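Workton Publishes First Results on Household Chores by Two-Armed Robots

October

Workton, a company developing software for home and workplace robots, today publishes the first results of its chore study. The study asks a simple question: which ordinary tasks can a machine finish by itself today, and which can it not? All trials in this first part were made in simulation, in a furnished virtual home named Orkley.

Simulated trials in Orkley, with a two-armed robot, a long white table and a doorway with yellow trim.

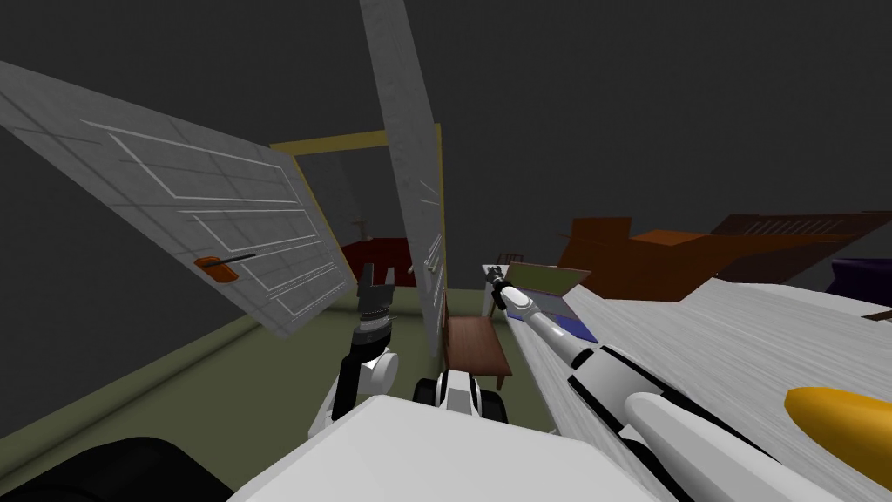
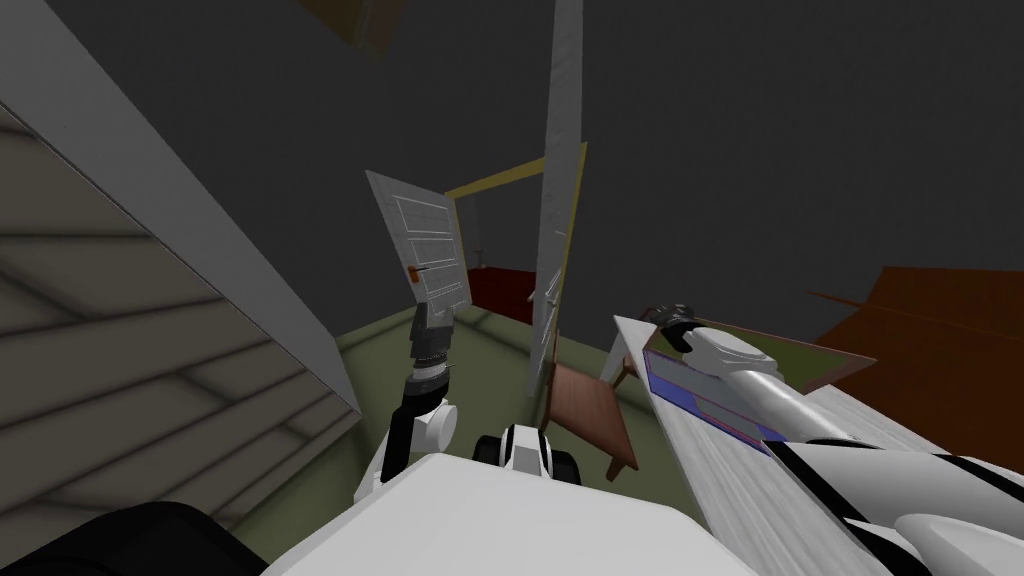
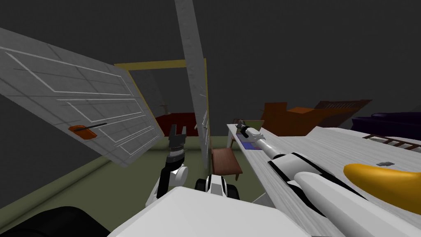
The short answer from the study is that machines are not ready yet to take over the housework. They can do parts of it quite well. In total the robot made 2000 attempts at chores which most people do without thinking, such as opening a door, putting a thing back in its place, clearing a table, or carrying an object to the next room. Of these attempts, 1581 were finished in full and without help. The other attempts were stopped, or they ended with the object in a wrong place.

The results differ very much from one chore to another. Picking up a single object from a table was the most reliable. Doors were the most difficult. To open a door, the robot must hold the handle, turn it, and then move its whole body backward while the door is coming toward it. A small mistake at the beginning becomes a big mistake at the end. Doors were the reason for 242 of the failed attempts, more than any other chore in the study.

"I am often asked by families when they can buy a robot that cleans the kitchen," said Chukwuemeka Ogunleye, head of research at Workton. "I prefer to give them a careful answer. We have a machine that can do one step, and often the next step also. A kitchen after dinner is a hundred steps, and the people who live there do not wait in the corner until it is finished."

The study was carried out with Sani, the control software of Workton. Sani plans the movement of both arms together, so that one arm can hold an object while the other arm is working. This was useful for chores where an object must be kept while a door is opened. It was less useful when the robot had to work in a narrow space between furniture, and in these cases the two arms sometimes blocked each other. The team is now preparing a new version in which one arm can be asked to stay close to the body.

Workton wants to be clear about the limits of the results. In a simulation, a floor has no crumbs and a table has no sticky spots. Handles do not become loose with the years. For these reasons the company expects that the numbers will be lower in a real home, and it does not recommend using them to compare with products which are already on the market.

The second part of the study will be done with real machines at Grirken, a workshop where small household parts are sorted and packed. There the robot will be given five chores, among them emptying a box, wiping a work surface and returning tools to a shelf. The staff of Grirken will choose the order of the chores and will decide if a chore was done well enough. A result which looks correct to an engineer is sometimes not acceptable for the person who must use the table afterward.

"We will publish also the bad days," Mr. Ogunleye said. "If a worker must stand beside the robot and correct it, then the chore was not done by the robot, and we will count it so."

The full list of chores, with the result for each one, is available from Workton on request. Teachers and students may use it free of charge.

About Workton

Workton develops control software for robots with two arms. Its products include Sani and the virtual home Orkley, in which new software is tested before it is used on a real machine.

Press contact: Workton Press Office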